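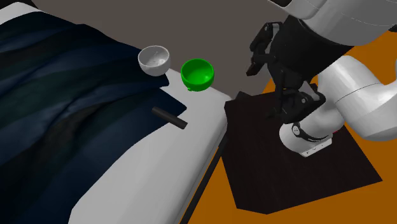
Juturness opens its practice simulator to small workshops

If you've been eyeing up a robot arm but can't face the bill for a real one yet, good news: Juturness is letting small workshops and evening classes sign up for Nerov, its practice simulator, from this Thursday. I've had a login for 15 days and I've been on it far too much!

Nerov runs on an ordinary computer and gives you a simulated arm and gripper, a table and a few household bits to move about. You pick a task from the list (mine was mostly tidying up crockery, which my family found very funny), set the arm going and then fiddle with the settings until it does the job the way you want. Cloth is the new thing in this release. Bowls and cups can now stand on soft fabric as well as a hard top, and I found that a good deal trickier to plan for – my first few goes were a mess and I loved every minute.

The basic plan costs £15 a month and covers 2 people on one account. That seems fair to me, though I'd like a cheaper rate for clubs that only meet now and then. The help pages could do with some work too. I spent most of an evening hunting for the button that slows the arm down, and it was tucked away under "display", of all places.

Saved tasks can be sent across to Nel, the firm's tabletop arm, if you end up buying one. I haven't got a Nel so I can't say how well that bit goes, but I'm hoping to have a try at the Juturness open evening in Skerkcombe in November. Doors are at 6.30pm, entry is free and there'll be tea. Sign-up for Nerov is through the Juturness website, and you don't need to give card details for the trial.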